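Ticket 1175: Album pre-order, download code rejected and live bonus tracks missing
Category: Digital delivery
Status: Solved, waiting for one confirmation
Opened by: Telmo Manzano
Assigned to: Consuelo Zabala

Telmo Manzano wrote:

Hello. In May I bought the deluxe pre-order of the Budero album from your shop. The order was vinyl plus digital download, with the live bonus tracks recorded in Ukedmont. The record arrived well and it sounds very good. The problem is the download. When I enter the code from the card, the page says "code already used". I did not use it before. I tried with two browsers and also on my phone, and always I get the same message.

My friend Casimiro Gallardo bought the same edition and his code was accepted, but he received only the album and not the live tracks. I do not know if it is the same problem, so I write it here in case it helps you.

Consuelo Zabala wrote:

Hello Telmo, thank you for the clear message. I could repeat your error with the code you sent in the form. Please tell me two things. Is the email of your shop account the same as the one you used for the mailing list of the band? And did you click the link in the "first single" email that we sent before the release?

Telmo Manzano wrote:

Yes, it is the same email. And yes, I clicked the link and listened to the single, but I only streamed it. I did not download anything.

Consuelo Zabala wrote:

Then I think I understand it. The single and the album were put in the system under one product. When a fan opened the single, the system marked the whole code as used. I have passed this to Rodrigo Esteban, who takes care of the download server.
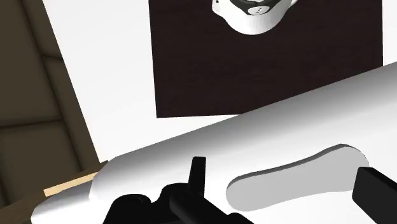

Rodrigo Esteban wrote:

I checked the list of codes. For this edition we made 560 codes, and 385 of them were marked as used before the release date, when the album files were not even on the server. This agrees with what Consuelo wrote. What I did:

Separated the single and the album into two products.
Reset the codes that were opened only for the single.
Left untouched the codes with a complete album download.

The missing live tracks are a different fault. The deluxe folder was pointing to the standard version of the album. The live set was uploaded under the name "Lollo", as this was the working title of the recording, and the shop did not recognize it. I renamed the folder and connected it to the deluxe edition.

Customers who already downloaded the album can open the same link again. They will find the live tracks in a second folder.

Consuelo Zabala wrote:

Telmo, could you please try again with the same code? You do not need a new card. If the old message still appears, sign out of the shop, close the browser and sign in again.

Telmo Manzano wrote:

It works now. I have the album and the live folder, with 10 tracks in it. One small thing: on my player the last live song appears before the first one. The file has no track number.

Rodrigo Esteban wrote:

Confirmed, the number was missing in that file. I corrected it and uploaded it again on 18 June 2021. You can download only this song if you do not want to take the whole folder.

Bonifacio Pastor wrote:

I add a note from the label side. We will write to all deluxe customers with the correct link. The sleeve text does not change. Please keep the ticket open until Casimiro Gallardo confirms that he can see the live tracks.

Consuelo Zabala wrote:

I wrote to Casimiro at the address on his order. The ticket stays open for his answer.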